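Handout for week 3, maintenance robotics module. Read it before the session with Rekha Poojary. Bring the fault log extract (pages 12 onwards).

## Case: the Kelleck hand stall

The Kelleck trial used a humanoid robot to fetch small parts from racking next to a vehicle under repair. In August, after 1,563 logged reaches, the right hand closed on a rack upright and did not let go. No one was hurt. The robot stayed powered and kept pulling for 12 seconds until Pylyp Mykhailiuk pressed the emergency stop.

What the log shows:

- The arm was sent to a shelf position that was 228 mm out from the true one.
- The position error came from a rack that had been moved after the last survey.
- Finger current rose to its limit and stayed there. The controller read this as "part gripped" and started the withdraw move.
- The shoulder force limit was set too high to trip.

The first fault is a plain data error and could happen on any site. The third is a design fault. High finger current means that the fingers are pushing on something - it does not say what.
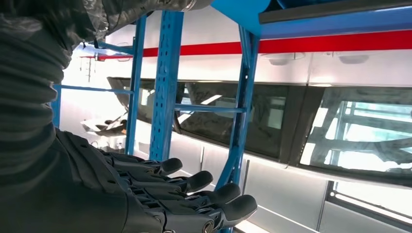
*Fig. 1. Robot hand and blue slotted racking, with the vehicle side behind.*

Slotted uprights are a poor thing to meet with a hand. A fingertip can enter a slot and be held there when the arm pulls back, and opening the fingers may not free it. Waldemar Krajewska's report recommends that the arm stops first and the hand opens second, with no withdraw move until a person has looked.

### Changes made

1. Rack position is checked at the start of each shift.
2. A grip only counts if finger opening matches the part width within 3 mm.
3. Shoulder force limit lowered. The new value is in the Clomano settings sheet.
4. Emergency stop now holds the arm still and leaves the fingers slack.

Change 4 is still argued over. Slack fingers can drop a heavy part, and Madhu Jaiswal would keep them locked for loads above the bench limit.

### For the session

Draw the event chain from the rack move to the emergency stop. Mark each point where a check could have broken it. Write one paragraph on change 4, for or against.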